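Gallery: The Pink Bowls and Other Table Things

Kiiskinen is a small studio shop on the second floor of the old Trokmont building. It sells tableware, mats and a few linens, most of it plain and most of it in two or three colors. This page collects pictures and notes from the July table set, which was put together by Merja Tuominen and Ville Nurmi. The notes under each heading are short. Prices and care instructions are on the stock list by the door.

The set was kept small on purpose. Last year there were too many pieces and customers asked for the same four or five things anyway.

The table

White top, wiped down every morning before the shop opens. Santeri Rautiainen found it at a school clearance and carried it up the stairs with Tapio Turunen. It stays in the shop and is not for sale, although people ask.

The mats

Large mats go under everything in the July set. They are meant to cover most of a table and leave a strip of it showing. Merja prefers them to a tablecloth for everyday meals – they lie flat and you can shake the crumbs off out the window. The taupe-brown is the one we reorder most. The gray sold out in the spring and we have not decided whether to bring it back.

Store them flat or rolled. A folded mat keeps its crease for weeks.

The colors

Pink on brown was Titilayo Abubakar's suggestion. She had used the two together in her own kitchen and brought in a bowl to show us. Ville wanted white bowls and still does. We tried both for an afternoon and the white ones disappeared against the table edge, so pink it was.

The bowls

There are two shapes, and they are sold separately. The wide, shallow one is for fruit, salad or whatever needs to be seen. The smaller one is deeper and better for soup, dips or nuts.

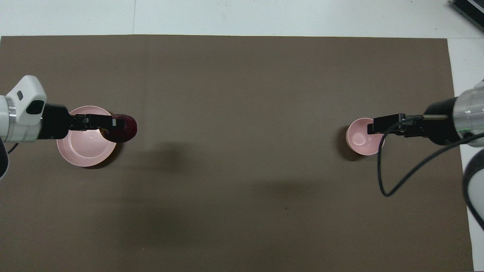 Both shapes stack inside their own kind but not well with each other. If shelf space is tight, put the wide ones at the bottom and the deep ones on a separate pile. They weigh less than people expect when they pick one up.

The wide bowl is the one to buy first. Titilayo keeps hers next to the stove with onions and garlic in it and uses it for salad when there is company – she just tips the onions out. The deep bowl is Tapio's choice for oatmeal.

We had 200 bowls delivered for this set. The next delivery is smaller, and the glaze may come out a little lighter.

Linens

Plain napkins, hemmed by hand at Prullon. They come in off-white and a dark red. Wash the red ones separately the first few times.

Visiting

The July set stays out until the end of the month. Ask for Merja or Ville if you want to see the mats unrolled. Bowls can be put aside for 15 days with your name on them.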